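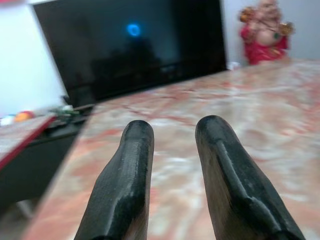
The marble top and the TV, with the figure in red over by the wall.

Joana Bastos wants to talk about the stone first. Not the TV, not the shelf in the hall, the stone. "Put your hand on it," she says before I've got my coat off. So I do. Cream, pink, salmon, and then these rusty orange veins running all over like somebody spilled tea. Glossy too. Everything in the room smears in it a little.

She bought the slab at a clearance yard in Brikville. Paid 237 for it, delivery extra. "The man said it was from a hotel counter. Maybe it was. He also said it was easy to lift."

It wasn't. Four people and a blanket. Her neighbor Abílio Godinho took one corner and has brought it up at every dinner after that.

I ask what was there before.

"A glass thing. Horrible. You could see all the cables and you could see every finger." She shakes her head. "And it wobbled. I'd walk past with the vacuum and the television would kind of nod at me."

The TV sits at the back now, turned at an angle. That took some arguing. Her husband, Belmiro Morais, wanted it flat to the wall, she wanted to see it from the kitchen doorway. They tried both. Kitchen won.

"I cook with the news on. I don't even watch it, I just look up now and then. If it's flat I get nothing, I get the side of it."

And the reflections? With a big dark screen and a polished top I figured that would drive a person nuts. She shrugs.

"When it's off it's a mirror, yes. You see the whole room in there, but dim. I fix my hair in it. Belmiro hates it, he wanted a cabinet with doors. Doors! So you open the doors, and then where do the doors go?"

Then the figure in red. It stands in the corner at the wall end, and she gets quieter when I point to it. It was her aunt's, from the house in Medeiros. It came wrapped in a bath towel and stayed in the towel for years.

"I didn't have a place for it. Everywhere I put it, it looked lost. On the bookshelf, lost. In the bedroom it scared me, at night." She laughs. "Then the marble came and I put it down there just to free my hands and that was it. The red with the pink in the stone. I never moved it again, only for dusting."

Dusting is a whole subject. She does the top with a soft cloth and plain warm water, dries it right away. No vinegar, no lemon, nothing "with a smell of fruit." She learned the hard way on a windowsill in the old apartment, a dull patch the size of a saucer that never came back up. Drinks are allowed but only with something under them. Belmiro forgets. She finds the rings, wipes, says nothing, or says she says nothing.

"And no flowers. Everybody brings me a vase for it. Water goes over, leaves drop, the yellow powder from the lilies. No thank you."

So it mostly stays clear, the front part anyway. I ask if that's hard in a small living room, with mail and keys and chargers and so on all needing somewhere to be. She points at the hall, where there's a basket. Everything goes in the basket. The basket gets emptied in September, she says, and I can't tell if thats a joke.

Would she do anything different? Long pause. The edge, maybe. She'd of had the front edge rounded more, she catches her hip on the corner when she's carrying laundry. A shop quoted her 1000 for the work and she went home and bought a longer sweater.

"It's stone. It was there before me. I walk around it."

Belmiro comes in looking for his glasses. They are in the basket.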